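**Parts room: where things go now**

Nov 29, 2020

The parts room at Allillow has been set out again, and members who have not been in for a while will find that some things have moved. The short version is that sheet metal and moulded plastic are now kept apart, checking is done at the steel table, and the racking is for parts that have already been checked.

The old arrangement dated from June, when the Esel delivery came in and everything was put wherever there was room. It worked while only two groups were using the space. Once Yaman started sending panels as well, plastic parts ended up under metal ones, and several came out with scuffed faces. We also lost a good deal of time looking for pieces that were there all along, at the back of a shelf behind something bigger.

The blue racking stays where it is. Heavy parts go on the lower shelves and light, bulky ones higher up. Please don't stand long panels on end against the uprights, as they slide sideways when someone takes the next one out. The red straps should be put back across whenever you have finished at a bay, even if you are only going for a cup of tea. They unclip easily, and they are easily left hanging.
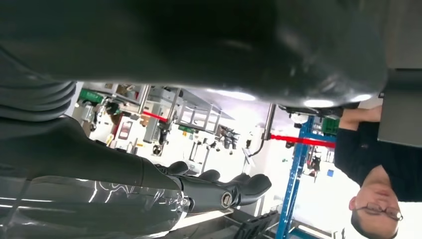 *Blue racking with the red strap across.*

Labels are the main change on the shelves. Each shelf has a card with the part name, the sender and the date it arrived. If you take the last of anything, turn the card over and leave it in place. Don't take the card away with you. Blank cards are in the drawer by the door, along with the pens.

**Checking parts at the table**

All incoming panels now go across the steel table before they are shelved. The top is easy to wipe down and it shows up grit, which is what does most of the damage to a finished surface. Wipe it before you start and again between batches. The cloths for this are kept separate from the oily ones, please.

Sheet metal is laid flat, one piece at a time. Look along the length for any bend, then run a gloved hand round the edge to find burrs. Stamped panels can look perfectly straight from above and still rock when you press a corner, so press every corner. Anything that rocks gets a yellow sticker and goes to the repair shelf.

The black mouldings take a little longer. The outer side is usually fine, and the faults are nearly all on the ribbed side, where a knock in transit can crack a rib close to one of the openings. Hold the panel up so that light comes through the cut-outs and turn it slowly. A crack shows as a pale line. Check the round boss too, and feel inside the hole for flash left over from moulding.
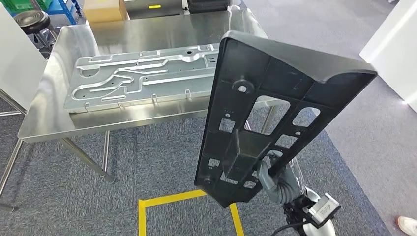 Photo: Allillow newsletter

There has been some discussion over whether a moulding with a single cracked rib should be passed. The Fetine fitting notes allow it if the crack stops short of the edge and isn't next to a fixing point. We are following those notes for now. If you are in doubt, put the panel on the repair shelf and write on the sticker what you saw, so that the next person doesn't have to find it again.

Pick the mouldings up by the main body of the panel. The curved lip along the wide end looks like a handle and is the first thing most people reach for, but it flexes, and a long panel held that way will swing into the table. Two of the Yaman pieces were marked like this last month.

Gloves are in three sizes on the hook by the sink. The thin ones are for plastic, the thick ones for sheet metal. Please don't use the thick pair on the mouldings – they pick up swarf and scratch whatever they touch next.

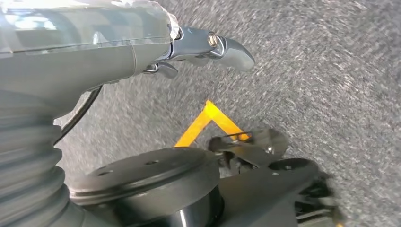
Floor space is the other thing we would like people to keep an eye on. The speckled carpet hides small screws and clips very well, and they get trodden in. Use one of the shallow trays for fixings, and go over the carpet with the magnet at the end of your session. Plastic clips have to be picked up by hand. Packing should be flattened and taken out to the store the same day, with the foam corners saved in the 20-litre tub for returns.

The next Esel load is expected once the repair shelf has been cleared. It will be mostly sheet metal, and the lower shelves are being kept free for it, so nothing new should go there in the meantime. Yaman parts can carry on going to the upper shelves as before.

Members who still have panels at home from the summer are asked to bring them back for checking, wrapped singly if possible. Old blankets do the job well. Leave them by the table with your name on a card and they will be looked at in turn.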